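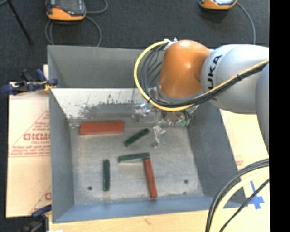 4.2 Dwell time and the problem of the gift shop

Brirkness Gaol received 2,614 visitors during the September study period, of whom 281 agreed to carry a paper route card and have it stamped at each stop. The cards were modelled on those used by Sárközi in her earlier work on harbour forts, with one change: we added a stamp for the café. This proved wise. The café was the most reliably recorded location on the site, and several cards carry its stamp twice.

The official route begins in the gatehouse, climbs to the debtors' cells and ends in the exercise yard, where visitors are invited to reflect. Few took up the invitation. Median dwell time in the yard was 4 minutes, against 11 in the gift shop, and the yard figure includes time spent looking for the way out. Rain may account for part of the gap, although the yard did little better on fine afternoons.

The condemned cell presents a different difficulty. It holds a bench, a bucket and a panel of 120 words, and it is the room most often named as a favourite in the exit interviews. The Gál wing, refitted at considerable expense with touch screens and a recorded magistrate, was seldom named at all. One respondent described the magistrate as "a bit much". Wuisan (personal communication) suggests that visitors to former prisons prefer to supply their own atmosphere, and our interviews give him some support – children in particular spoke warmly of the bucket.

Two limitations should be noted. Route cards were stamped by front-of-house staff, whose enthusiasm for the exercise declined sharply after lunch, so afternoon times are probably less complete than morning ones. Visitors who refused a card may also differ from those who accepted; they certainly moved through the gatehouse faster. Section 4.3 considers school groups, for whom the notion of a chosen route has limited meaning.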